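14 shares · 3 comments

Breakfast is off (and so was the left arm)

Regular readers will recall that the Clelura breakfast bench was due to serve its first full table in April. It has served several halves.

The trouble began on a Wednesday, when the left arm stopped dead in the middle of a run and stayed stopped. The right arm, which had not been told, carried on moving pastry. Our software only halted both arms if the right one failed first, a detail that had survived 2000 test runs and one very confident slide at the Lallarden open day.

The fault itself was a connector on the left camera cable. Each time the wrist turned far enough, the cable pulled tight and the picture dropped out for a moment. Dedeck, who supplied the cables, had asked for 20 cm of slack. We had given it 6, for neatness.

Both cables have now been run again with a proper loop and tied along the arm. Either arm losing its picture now stops the pair of them, and the Yoon bench next door has had the same change. We have asked that people keep their hands off the table until both arms are parked, including people who only want to straighten the fork.

Runs with the croissants have started again, at half speed. Toast will follow.

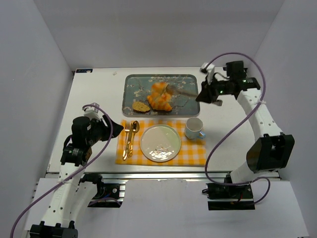 The right arm at work on the croissants, with the left standing by.

Lallarden Robotics Newsletter · Contact us · Back to top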